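2025年2月10日更新：导出插件那一节按新版重测过，其余维持原样。评分没改，我也没有被请吃饭。

先交代立场。Semple 是我自己掏钱买的，个人授权一年 398 欧元，付款页面上还有一个默认勾选的“支持学术社区”选项，勾掉它需要往下滚三屏。我用它干的活很普通：在虚拟桌面上让两条机械臂捡小方块和小棍子，把过程存下来，拿去喂策略模型，再看模型怎么把我教的东西学歪。

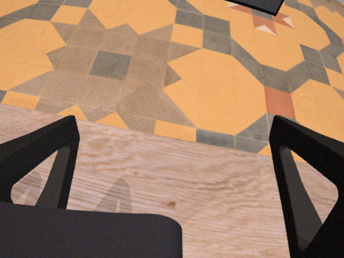
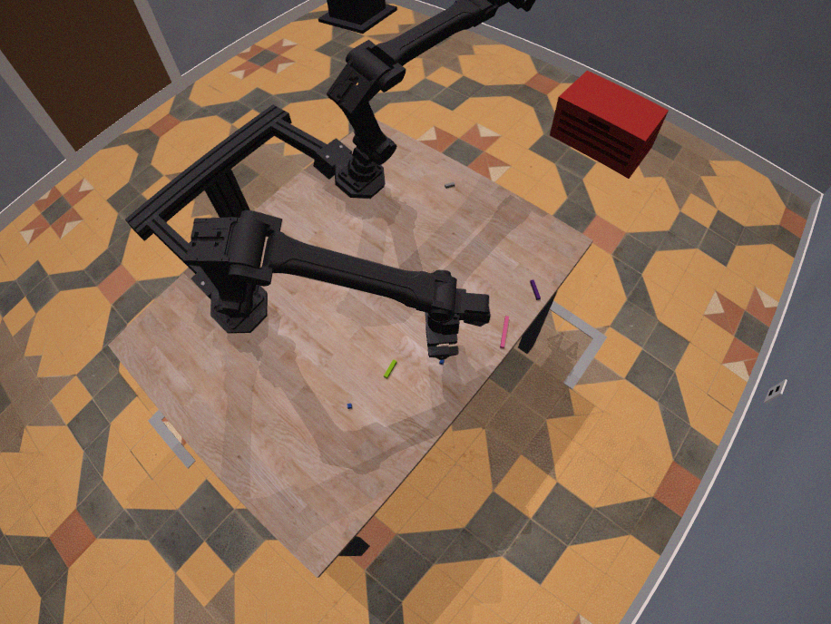
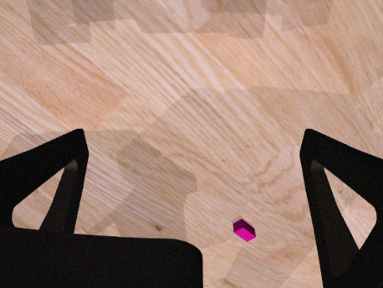
*Semple 双臂桌面场景的渲染画面：第一、三张为夹爪近景，第二张为全景。*

## 它是什么，卖给谁

Semple 是 Jinau 家的桌面双臂仿真套件。Jinau 在 Zitstead 有个办公室，官网“关于我们”那页写得像一封给投资人的情书，通读之后我只记住了“赋能”两个字。产品本身倒没有那么玄：一套物理引擎，一套渲染器，9 个现成场景，一组可以换的夹爪，再加一个单独收费的数据导出插件，叫 Analport。这个名字我在组会上念过一次，后来组里统一叫它“导出插件”，下文照办。

适合谁？手头没有真机的人，有真机但排不上队的人，以及真机坏了在等配件的人。我属于第三种。配件从六月等到现在，供应商每次回信都说“已进入最后阶段”，我对这个阶段的长度有了新的认识。

不适合谁？想仿真流水线、移动底盘、人形双足的人可以走了。Semple 的世界就是一张桌子，桌子外面的东西是给你看的，不是给你碰的。我试过让机械臂去够远处的工具柜，手臂伸直了，离柜子还隔着大半个房间，看着有点心酸。

## 安装

下载包 13 GB。里面占地方的是贴图，这个看完地面再说。

Linux 上的安装脚本写得不错，依赖自己会查，缺什么告诉你缺什么，错误信息是人话。Windows 上的安装程序则保留了古典气质：先问你要不要桌面图标，再问你要不要开始菜单图标，再问你要不要加入用户体验改善计划，最后告诉你显卡驱动太旧，请退出。顺序反过来问会死吗？

手册 843 页，PDF，没有书签。搜索“夹爪”命中的大多是更新日志。我后来养成的习惯是直接翻附录 C，那里有所有配置项的默认值和单位，是全书唯一没有形容词的一章，也是写得最好的一章。不知道是谁写的，我想给这个人加工资。

授权激活要联网，之后可以离线用一段时间。这段时间多长，手册的两处说法对不上。我按短的那个算，到目前没出过事。

有一个坑要单独提：安装路径里不能有中文，也不能有空格。程序不会报错，它会正常启动，正常加载，然后桌上什么东西都没有，机械臂在一张干干净净的桌子上待命，态度非常端正。我为此查了一晚上的碰撞体，最后发现是文件夹名字叫“新建文件夹 (2)”。这一晚上我不打算找 Jinau 要回来，毕竟文件夹是我自己起的名，准确地说是我自己没起名。

## 场景和画面

我平时待得最多的就是上面那个房间。浅色木桌，桌边一左一右装着两条黑色机械臂，中间有黑色金属支架，墙边蹲着一只大红色的工具柜。墙上甚至有插座。插座是装饰，我点过了。

地砖是这个场景里最抢戏的东西。黄的八边形、灰绿的连接带、带三角尖的星形图案，密密麻麻铺了一屋子。我第一次打开时以为自己误买了一套瓷砖展厅软件。同事路过看了一眼，问我是不是在给哪家餐厅做装修。

但是话说回来，这地砖有用。近景相机歪过桌沿的时候，画面上半部分会突然挤进来一大片几何花纹，对视觉模型来说相当于正在专心看书，旁边有人抖开一块挂毯。我早先在纯灰地面的场景里训过一版，换到这里立刻变傻，夹爪对着桌沿外面的黄砖犹豫不决，一副想捡又不好意思的样子。在花地砖上重新训过之后，它对背景的容忍度高了不少。Jinau 的宣传页把这个叫“域多样性”，我把它叫“脱敏治疗”，意思差不多。

木纹做得认真。有节疤，有卷曲的纹路，平整和花哨的地方混在一起，放近了看也不发糊得太厉害。缺点是纹理只有有限几套，看久了会认路。我现在能凭一个节疤知道手腕相机对着桌子的哪个角，模型大概也能，这就不太妙了。设置里有个“随机化桌面贴图”的开关，默认关着，请第一时间打开，然后忍受加载时间变长。

影子值得夸。软边，会叠，手臂一动它就跟着走，夹爪自己的影子也会老老实实落在木头上。很多便宜的仿真软件干脆不画影子，或者画一块贴在地上的黑饼，于是模型从小在没有影子的世界里长大，第一次见到真实的灯光就以为桌上多了一摊障碍物。Semple 在这件事上没有偷懒。代价是显卡风扇，我现在戴着降噪耳机写代码。

物件方面：小方块，短棍，长棍，小圆柱之类，颜色从青柠绿到洋红都有。尺寸偏小，真的偏小。全景里看方块，比一粒米体面不了多少；手腕相机里看，宽度也就跟指尖差不多。你可以改尺寸，改完以后物理属性不会自动跟着变，于是就有了我那批著名的“氢气积木”：体积放大了，质量还是原来那一点，夹爪轻轻一碰，积木飘然离席。附录 C 里写了要同时改密度。当然写了，附录 C 什么都写了。

## 手感：夹爪和控制

默认夹爪是一对黑色的三角形镂空指。镂空设计在真机上是为了让手指能顺着物体弯一点，到了仿真里，能弯多少就得看引擎的心情。Semple 给了两种模式，刚性和近似柔性。刚性模式快，夹小方块很利索，夹棍子会把棍子弹飞。近似柔性模式慢一截，棍子夹得住，代价是指尖偶尔会陷进桌面里一点点，像踩进了软泥。不影响任务，影响观感，给领导演示的时候建议选远一点的机位。

镂空还有个副作用，我觉得是好的：手腕相机不至于被两根实心的大黑柱子堵死，能从三角洞里看见后面的桌面。不过左下角那一大块黑色机身始终挡着，方块一旦滑到它背后，这一路画面就算交了白卷，只能指望全景相机。写策略的人请务必把两路都接上。我偷懒只用手腕相机的那一周，模型学会了一个动作：看不见目标时，缓慢地、优雅地原地转圈。

控制接口有三种。

**键盘鼠标。** 能用，仅此而已。六个自由度分摊到键盘上，再乘以两条手臂，操作时的姿势接近弹管风琴。我用键盘录了几条演示，回放时每条都带着一种深思熟虑的迟疑，模型把迟疑也学走了。

**手柄。** 推荐。左摇杆平移，右摇杆旋转，扳机开合夹爪，肩键切换手臂。扳机是线性的，可以半合，这点比一些只有开和关两档的软件强。死区默认设得太小，我的旧手柄有点漂，松手以后手臂继续往左溜达，直到碰见另一条手臂，两边礼貌地顶在一起。把死区调大就好，在“输入”下面，别去“控制”下面找，我替大家找过了。

**脚本接口。** Python 的，命名基本靠谱，文档基本跟得上。所谓基本，是说有个函数叫 `get_pose`，另一个叫 `get_pose_v2`，还有一个叫 `get_pose_final`。三个都能调用，返回的四元数顺序有两种。没错，有两种。用 `v2`，忘掉另外两个。

双臂协同是卖点，也是我最犹豫该怎么打分的地方。两条手臂各自干活时很稳，碰撞检测及时，不会互相穿过去。可是一旦两只手夹住同一根长棍，引擎就开始紧张，棍子会以肉眼能见的频率发抖。把仿真步长调小可以压住，速度也跟着掉下来。我给技术支持写了工单，附了录像，标题叫“棍子在发抖”。

回信的人叫 Pascal Lacroix，署名是高级支持工程师。他的第一封信只有一句话：

> 请问棍子是什么颜色的？

我以为是客套，回答说粉色。第二封信来了，说粉色长棍的摩擦参数在当前版本里填错了一位，附了一个补丁文件，让我覆盖进去。覆盖之后抖动明显轻了，没有完全消失，至少看起来像是人手在拿，而不像手机在震。我从此对他怀有敬意，也从此对其他颜色的棍子怀有戒心。

## 导出插件

单独一节，因为它单独收钱。价格我不列了，Jinau 的报价页每次打开都不太一样，问了销售，销售说可以“谈谈您的需求”。我的需求是看到一个价格。

Analport 做的事是把仿真过程存成训练用的格式：多路相机、关节角、夹爪开合、物体位姿、时间戳，打包成一份。没有它，你也能自己写脚本存，我最初就是这么干的，写到对齐时间戳的时候决定掏钱。

旧版的问题：

- 全景相机和手腕相机的时间戳差一帧。差得很稳定，所以能修，可是每个新来的学生都要独立发现一遍。
- 导出中途磁盘满了，程序会显示“完成”。文件也有，打不开而已。
- 进度条走到快结束时会退回去重走一段，像是忘了带钥匙。

这次重测的新版，时间戳对上了，我拿脚本逐条比过，没有再错位。磁盘满的时候会弹窗，弹窗标题是“完成（有警告）”，算是语气上的进步。进度条依旧会回家拿钥匙。

新版还加了深度图和分割图。分割图边缘干净，小物件也分得出来，地砖被统一归为“背景”，我看到这个标签时有一种大仇得报的感觉。深度图在夹爪镂空的边上有一圈毛刺，做抓取规划的人要先滤一下。

格式上支持几种常见的容器，默认那种压得太狠，暗部会糊，黑色夹爪的内侧和外侧糊成一坨。请在“高级”里把画质往上拉。为什么叫“高级”我不清楚，里面只有这一个滑条。

## 相机

相机这块我原本想一笔带过，后来发现自己在它上面花的时间比在手臂上还多。

场景自带一路全景，挂得挺高，斜着往下看，桌子在画面里是转过来的，一个角冲着你。刚开始很别扭，总想歪着头看。问题在于界面上的方向键是按桌子的坐标走的，画面是按相机走的，按“前”，手臂朝斜上方去了。设置里有“按视角控制”，勾上以后世界恢复和平，只是录出来的动作还是按桌子坐标存，这个设计我双手赞成。

手腕相机跟着夹爪走，两条手臂各一路，也能关掉一路省显存。视野够宽，夹爪两根手指都收得进来，中间那道空档就是你干活的地方。参数可以改焦距、曝光、噪声、畸变。噪声模型有“低、中、高、真实”四档，“真实”比“高”还吵，不晓得取样的那台相机经历过什么。

动态模糊默认开着。手柄推得猛一点，木纹就抹成一片奶茶。我建议训练时留着，看录像找毛病时关掉。两边能分开设，这一点很多同类做不到，记一功。

还有一个我很喜欢的小功能：相机外参可以在每一条数据开头轻轻扰动一下，幅度自己填。我填过一次夸张的数值，结果那条数据从头到尾对着天花板。Semple 的天花板没有贴图。

## 稳定性和速度

单条手臂，低画质，速度比实时快不少，挂一晚上没问题。双臂加全部相机加软阴影，就老老实实按实时走，有时还喘。无界面模式能省下一部分开销，可惜无界面模式下阴影默认被降级，日志里会用灰色小字提一句。我有一批数据就是这么没了影子的，训完才发现，等于给模型放了一个没有太阳的暑假。

崩溃遇到过几次，都在热重载场景的时候。规避办法很土：改完场景就整个重开。自动保存做得及时，丢的东西不多。崩溃窗口上写的是“哎呀！”，带一个小机器人挠头的插画。第一次看觉得可爱，后来我把这个插画文件换成了一张纯白图片，心情平稳了许多。

随机种子是可靠的，同一台机器上同样的种子，回放能对得上。换一块显卡就不敢保证，手册里也承认了，承认得很隐蔽，在谈字体渲染的那一章。

## 拿它训出来的东西能不能上真机

大家最关心这个，我能说的最少，原因前面讲过，我的真机还在“最后阶段”。

隔壁组有一台类似的双臂，借我用了一个下午。把在 Semple 里训的捡方块策略搬过去，没做任何微调，它能找到方块，能凑过去，下手的位置偏一点，经常夹住一个角然后把方块撬翻。微调过之后像样多了。捡棍子的表现差一截，棍子一滚它就慌。双手递接我没敢试，机器是别人的。

偏差里有多少该怪仿真，有多少该怪我那天标定得潦草，我分不清，也不打算在这里装作分得清。只说一个感受：在花地砖场景里训的版本，面对隔壁组那张堆满杂物的桌子时镇定得多；在灰地面场景里训的版本，对着一只咖啡杯的阴影做了很久的思想斗争。

## 售后和社区

论坛有，活人不多。置顶帖是“欢迎新朋友”，下面第一条回复问怎么激活，第二条回复也问怎么激活。搜索功能不支持中文，用英文关键词能翻出一些有年头的好帖子。

工单比论坛好使，前提是分到 Pascal Lacroix。分到自动回复的话，会收到一封感谢信和手册的下载链接。我的经验是标题写得具体一点，附上日志，再把颜色写上。

更新节奏不规律，更新日志倒写得很诚恳，有一条原文是“修复了上一次修复”。

教学授权另有一套价，申请要交课程大纲。我交了，对方回信问课程里为什么没有提到 Jinau。

## 跟别家比

免费的开源方案我都用过，能力上限更高，代价是你得自己搭桌子、自己调灯、自己找夹爪模型，最后自己也成了社区的维护者之一。如果你组里有人喜欢干这个，别买 Semple，把 398 欧元拿去给他买点好吃的。

贵的工业级方案我只在展会上摸过，演示人员全程握着鼠标不撒手。

Semple 卡在中间：装好就有一个能看的房间、两条能动的手臂和一桌子能捡的小东西。为这份现成付钱值不值，看你时间多还是经费多。我两样都不多，所以犹豫了挺久。

## 打分

| 项目 | 分数（满分五分） | 备注 |
|---|---|---|
| 安装 | 三 | Windows 版拖后腿 |
| 画面 | 四分半 | 影子加分，地砖看个人造化 |
| 夹爪物理 | 三分半 | 方块好，棍子看颜色 |
| 双臂协同 | 三 | 共同持物仍会抖 |
| 相机 | 四分半 | 外参扰动很好用 |
| 导出插件 | 四 | 旧版只值两分 |
| 手册 | 二 | 附录 C 单独五分 |
| 支持 | 四 | 取决于谁值班 |

## 给打算下单的人

先下试用版。试用版限制场景数量，给的恰好是花地砖这个，够你判断显卡扛不扛得住。装到纯英文路径里，打开桌面贴图随机化，手柄死区调大，`get_pose_v2`，导出画质往上拉。改物件尺寸时记得改密度。无界面模式跑之前去配置里把阴影手动打开，然后抽几条数据用眼睛看，别信日志。

付款时往下滚三屏。

至于续不续费，我的授权还没到期，系统已经开始每天弹窗提醒，弹窗右上角的叉是灰色的，要等几秒才能点。我多半会续。供应商今天早上又来信了，配件已进入最后阶段。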